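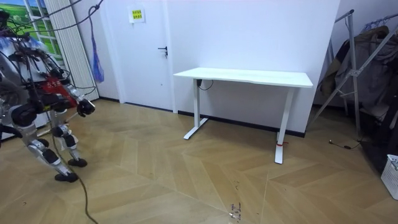

Fig. 4 - Humanoid robot on a herringbone wood floor.

4. Setting up the Brirkik panic button

Rev. 11/16/20, V. Fodor. Replaces the May sheet.

Before you start: tell your alarm centre you're testing. Get a name. Write it down.

1. Pull the battery tab. Light blinks green.
2. Fix the button under the counter, within reach when seated. Screws, not tape - tape goes in warm weather.
3. Hold the button for two seconds. Light goes solid red.
4. Check the panel. It should show STAFF ALERT within 15 seconds. If not, see section 6.
5. Enter two contacts in the panel. First one gets the call, second gets the text.
6. Cancel with the manager code. You have 30 seconds, then it goes through to the alarm centre as a real call.

CAUTION: no siren sounds on a panic alert. This is deliberate. Dont switch the siren on in the menu, it can make a robbery worse.

NOTE: new staff get shown the button on there first shift. Silent use only, and only if it's safe to move your hand.
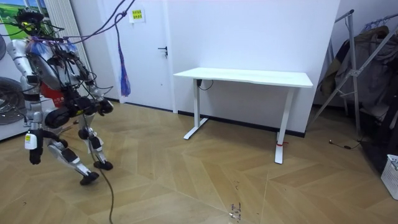

Can I use the button to report a shoplifter who has already left?
Ring the police non-emergency number for that. The button is for threats or violence going on now.

7. Ring the alarm centre back. Test over, normal service on.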